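**Small metal gears, worth cleaning up or buy new?**

**Widitz** – 11 October 2017
Got a bag of small gears with a job lot from Hurbridge. Paid 5 pounds for the lot. I want to use a couple in a hand-cranked clock model. Teeth are short and square looking, plain round bore, no keyway that I can find. Is it normal for the bore to be shinier than the face?

**Histwood**
Quite normal. Bores are often finished separately. Have you got a picture? Side on would help, and one of the bench.

**Widitz** 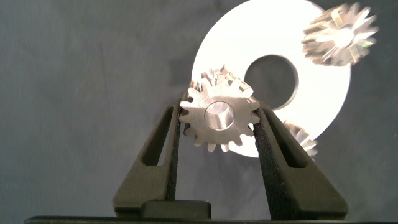
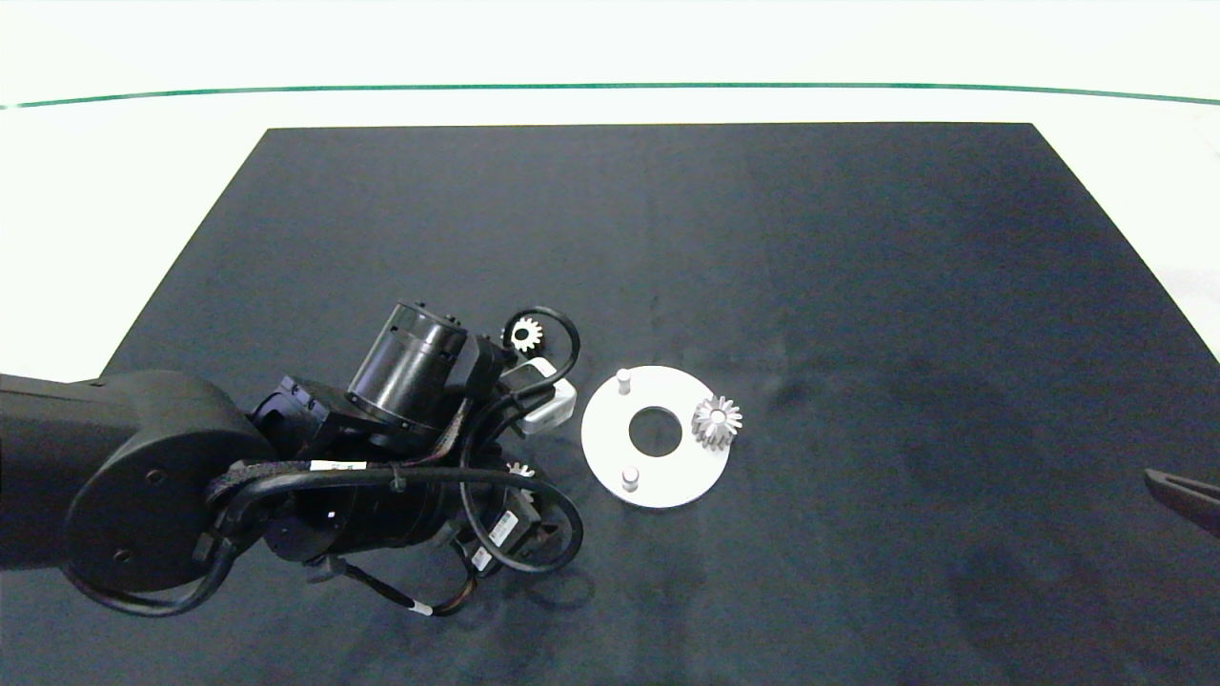

### Replies

**Histwood**
Thanks. In the first one I can see more teeth behind the top edge, so it might be two rows or a bevel. Measure the bore before you do anything else. I wouldn't touch the inside, just degrease it.

**Ivanyshyn**
Disagree about leaving it. I had more than 23 of these from a similar lot in January and ran fine paper through every bore. No trouble since.

**Histwood**
You'll open it up and then it wobbles on the shaft. Fine for a gate latch, no good for a clock.

**Ivanyshyn**
It's a model – he isn't timing trains with it.

**Widitz**
I'll degrease two and try them on a rod first. Dark mat stays, by the way, I lose anything silver on a white table.

**Histwood**
Same. Post the bore size when you have it.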